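ECE 133: Play in the First Three Years
Notes for Week Five: Hiding, Finding and Putting Things Inside Other Things
Rustad College, Room 414
Ulla Granström

Welcome back, everyone, and thank you for the very good discussion last time about mealtimes, which ran so long that I have had to move a little of that material into this week. If you missed class, please borrow notes from a neighbor before you read these, as I lean on last week's words (especially "reach" and "release") without stopping to define them again.

1. Where we are in the course

So far we have talked about babies who look, then babies who look and grab. This week the baby begins to do something with the thing once it has been grabbed, and this is where I start to enjoy myself, I have to admit. Somewhere in the second half of the first year many babies will pull a cover off a toy they have just watched you hide. A few months earlier the same baby may have turned away as if the toy had stopped being of any interest. The textbook calls the newer skill object permanence, and you should know the term for the October quiz, but I would like you to think about how many smaller skills are folded up in it. The baby has to remember, has to want, has to plan a reach, and has to get a piece of cloth out of the way, and any one of those can fail while the others are coming along nicely.

Please be gentle with the ages printed in the book. They are averages taken over many children, and the children you meet in your placement haven't read the chapter. A late finder may simply be a child who would rather chew the cloth.

2. Containers

Around the first birthday, give or take a good deal, comes what parents call the dumping stage. Things go out of the box, and out of the drawer, and out of your handbag if you leave it on the floor. Taking out comes before putting in for most children, and it makes sense when you think about the hands: to take out you need to grasp, and to put in you need to grasp, carry, aim and let go at the right moment. Letting go is hard! We spent half of week three on it.

A cube with a hole in it asks for more still, as the child has to find the opening and bring the toy to it. Stacking cubes with round holes are a nice middle step, because a ball has no wrong way up. Leave the stars and triangles for later.

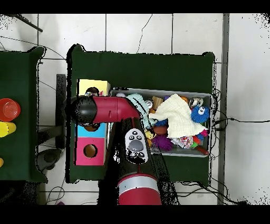 3. Hiding games

You can play these with almost nothing, and I would encourage you to. Start with a toy half covered, so that part of it shows. Wait. Wait longer than feels comfortable, as most of us jump in far too soon (I timed myself once and was ashamed). When the child is pulling the cover off easily, hide the toy completely while the child is watching. After that you can try two cloths side by side and put the toy under first one and then the other.

With two cloths you may see the famous mistake where the baby goes back to the first hiding place even though the toy was plainly put under the second. People have argued about the reason for a very long time. Some say the baby's idea of the object is still tied to the place, others that the arm has a habit the baby can't yet stop. We'll read one paper on each side. I lean toward habit, but Letay Mekonnen, who will be teaching the Thursday section, leans the other way, and you are welcome to disagree with both of us in your essay.

A word about covers. Choose a light cloth that a small hand can bunch up, in a color that differs from the cloth beside it. Waffle weave is lovely for this, with plenty of texture for the fingers. Stiff napkins slide off by themselves and spoil the game. 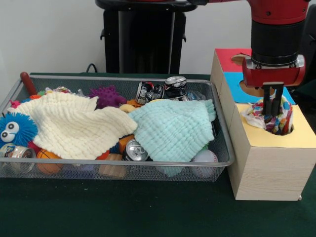

4. Baskets of mixed things

Some of you will be placed at the Nalleck center, where the toddler room keeps a low basket out all morning and the children help themselves. I like this very much for one-year-olds. You sit nearby, you say little, and you write down what is picked up and what happens to it. Sort what you see into mouthing, banging, looking over, giving to an adult, and putting in or on something else. Those are the codes on your sheet, and you don't need to invent more.

Toys with faces, such as the fuzzy balls with big eyes, tend to get talked to. Please note any sounds or words, even if you can't spell them. Keep everything large enough that it can't be swallowed, pull hard on every glued-on eye before the session, and take out anything that gives. 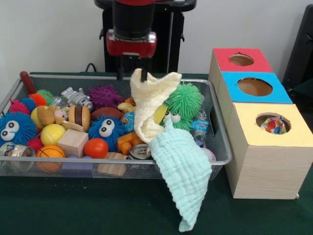 5. Your observation report

The report is 2,000 words and is worth 100 points. Choose one child, get the signed form from the family first, and watch for two sessions on different days. Describe before you explain. "She pulled the cloth with her left hand and looked at me" is what I want on the first pages, and "she understood that the toy was there" belongs in the discussion, with your reasons.

Don't use the child's real name. Last year somebody used Flulla, and I thought it was charming, so invent freely.

6. Reading

Chapter six, all of it, and the first half of chapter seven up to the part on pretend play. The short article on stacking and nesting is in the course folder.
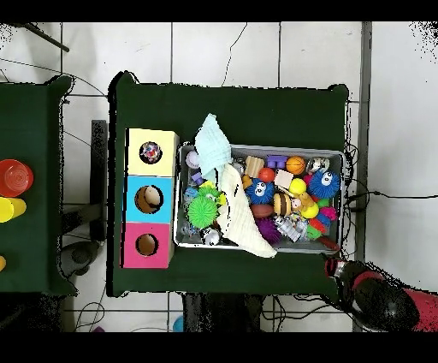 Page last changed: Friday, September 29, 2017

Questions for the section meeting

Think over a time you watched a small child look for something. What did the child do first, and what did you do?

Is a child who posts a ball into a box and peers in after it playing the same game as a child who lifts a cloth? Bring an argument for each side.

Placement forms go in the tray outside the office, and please write your section on the top.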